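3.2 Portas de entrada: o que medimos e o que ficou de fora

Imprimir | Enviar por e-mail

Confesso que comecei este estudo a pensar só em vidros. Toda a gente pensa em vidros quando se fala de perdas de calor numa casa, e eu também! Mas bastou um mês em Benavides, a bater à porta de gente muito paciente, para perceber que a folga por baixo da porta da rua merecia uma secção só dela. Visitámos 52 casas, todas com a porta original, e em 12 delas o vedante inferior já nem existia (numa havia uma toalha enrolada, que os donos nos pediram para voltar a pôr no sítio).

O procedimento foi simples. Instalámos o ventilador na janela maior da sala, fechámos tudo o resto e medimos a infiltração duas vezes: primeiro com a porta como estava, depois com o perímetro tapado com fita. A diferença entre as duas leituras é o valor que atribuo à porta - com a ressalva de que a caixa do correio entra na mesma conta, porque não tivemos maneira de a isolar à parte.
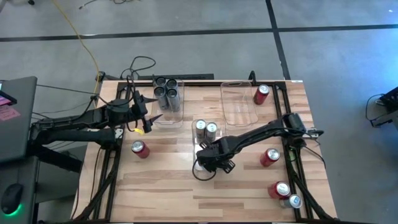

Akosua Kyei discorda desta última opção: na sua opinião, a caixa do correio devia ter sido tapada desde o início e tratada como uma abertura independente, até porque numa renovação se compra e se substitui separadamente. Tem alguma razão, e na segunda ronda, em Vallis, já fizemos assim. Os valores das duas localidades não são, por isso, diretamente comparáveis, e apresento-os em tabelas diferentes.

Quanto à substituição do vedante, usámos sempre o mesmo perfil de borracha, cortado no local e montado com a porta nas dobradiças. Gastámos 383 metros no total, contando com os cortes que saíram tortos (os primeiros são quase todos meus, o Arlo Szabo tem muito melhor mão). Nas portas empenadas o perfil sozinho não chegou e foi preciso afinar as dobradiças antes de repetir a leitura.

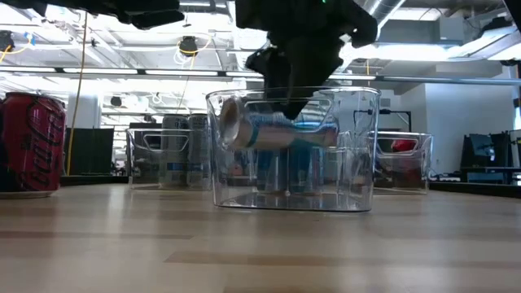 Figura 4. Pinça com uma lata numa caixa transparente.

Ficou por estudar o envelhecimento do vedante. A ideia é voltar às mesmas casas em setembro, com o mesmo ventilador e a mesma fita, e ver se a borracha aguentou o inverno e o entra e sai das crianças.

Este site utiliza cookies para melhorar a sua experiência de leitura. Aceitar | Gerir preferências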